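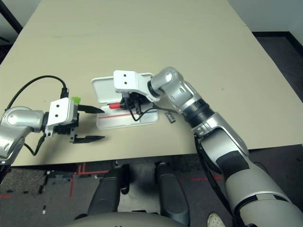

Pens first this year, before anything else on the school list. I'm Janaína Assunção, I run a small stationery shop on Gastulum Road, and every June people ask me what to put in a pencil case for a child going up to secondary. My usual answer is less than you think. The white hinged case is the shape I'd pick: rounded corners, shallow tray, a lid that folds right back so it lies open on the table. One red marker, a slim red, a slim blue, and you can see all of it at once.

2/ The shallow tray is the reason I prefer these to the zip sort. In a zip case everything slides to the bottom and the sharpener shavings go with it. With a tray you get one layer. If the lid won't shut, something has to come out.

3/ What I put in my nephew's last year: two blue pens, one red, two HB pencils, a rubber, a metal sharpener, a 15 cm ruler if it fits. Measure the inside before you buy the ruler. Plenty of cases are too short by a few millimetres and you won't notice until you're home.

4/ Felt tips go in a separate bag. I know they come in packs of 16 and 20 and it's tempting to tip the lot in. They leave marks on the lining, and on white plastic you'll see every one.

5/ On cleaning white plastic, as I get asked this a lot. Warm water and washing-up liquid for pencil. For ballpoint, a bit of surgical spirit on a cotton bud, then rinse. Felt tip is the difficult one. Fresh marks mostly come off with the spirit. Old ones fade a bit and stay.

6/ Store markers lying flat if you can. Tip up for months and the ink drains away from the nib, tip down and some of them leak into the cap. Flat in a tray is fine.

7/ Check the hinge in the shop. Open it all the way and close it a few times. A thin moulded hinge goes white along the fold before it splits, so if it's already pale, put it back and take another one.

8/ Names. I use a paint pen on the underside and leave it overnight to dry. Sticky labels peel at the corners by half term. Inside the lid works too, but do it before the case is full of pens or you'll smudge it.

9/ Someone asked about brands. For everyday cases I stock Wildale and Idonex. The Wildale lid shuts more firmly, the Idonex one is a bit deeper and takes a fat highlighter. Fagundes do a nice tin but it's noisy when dropped, and teachers have told me so – more than once.

10/ I ordered 336 pencils last week, all HB, and they're in a box under the till. If you only need one or two, ask and I'll sell them loose.

11/ Compasses and protractor: wait for the school's list. Some schools hand them out in maths and collect them in again, and then you've paid for a set that stays in a drawer.

12/ Scissors I'd leave at home unless they're on the list. Glue stick yes, but in the bag pocket, with the cap pushed on until it clicks.

13/ Will do rucksacks next. If you've got a question about those, put it under this one and I'll go through them after closing.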